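Britport Library News

Room bookings for the new year

Bookings for the upstairs study room open again on 5 January. The room seats 35, and groups can reserve it for up to two hours at a time. Clodagh Moynihan handles the calendar, so please send requests to her and leave the front desk out of it, as last year we ended up with two clubs in the room on the same evening.

The Morgan local history group has finished sorting its donated letters. There are 362 of them, mostly from families who worked at the old cannery, and the earliest are in poor shape. Cormac Brophy would like help typing them up. You can do this at home from scans, and he will send a batch of five to start with. If you read old handwriting easily, tell him, because a few of the July letters have stumped everyone so far.

The book sale raised $2000. Half goes to large print titles and the rest to repairs on the back steps. Leftover paperbacks are on the cart by the door and are free to take.

Overdue fines remain on hold through the winter. Books can go in the drop box at any hour, but please keep discs and puzzles for the desk.

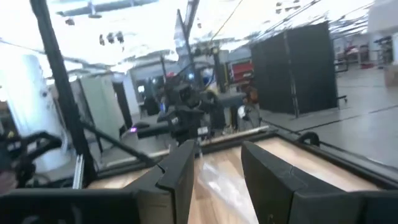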